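Custa Curved Conference Table

The Custa is a large meeting table from Teder, made for boardrooms and shared project rooms where a straight table leaves people talking past each other. The top is built in sections that bolt together on site, so it can be taken up in a standard elevator and carried through a single door.

Finish

Custa is sold in gloss off-white as standard. Matte gray and light oak are made to order and add 12 working days to delivery. The gloss top can be wiped down with a damp cloth and mild soap. Do not use scouring pads, bleach or solvent cleaners. Hot drinks in ordinary cups are fine, but use a mat under pots and kettles.

A gloss surface picks up ceiling lights. If your room has bright overhead panels and you hold a lot of video calls, ask for a sample of the matte top before ordering.

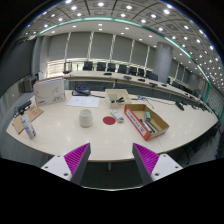
Legs and floor

The legs are slim and set back from the edge to leave room for knees and chair arms. Each has a leveling foot with 2 inches of travel. On carpet, check the level again after the first week, as the pile will settle under the weight.

Power and cables

Power is optional. The Hsieh module fits into the top from above and has 5 outlets. Cables run under the top in a clip-on tray. The module has to be ordered with the table, as we do not cut openings in tops that have already been delivered.

Price and delivery

From $3,311, excluding tax. Delivery to the room of your choice and assembly are included. Packaging is taken away the same day. Prices were last changed in January.

Warranty

5 years on the top and legs, 2 years on the power module.

Questions

For room plans and finish samples, contact Siu-fong Chu in sales. For spare feet, bolts and trays, contact Kornél Major in parts and have your order number ready.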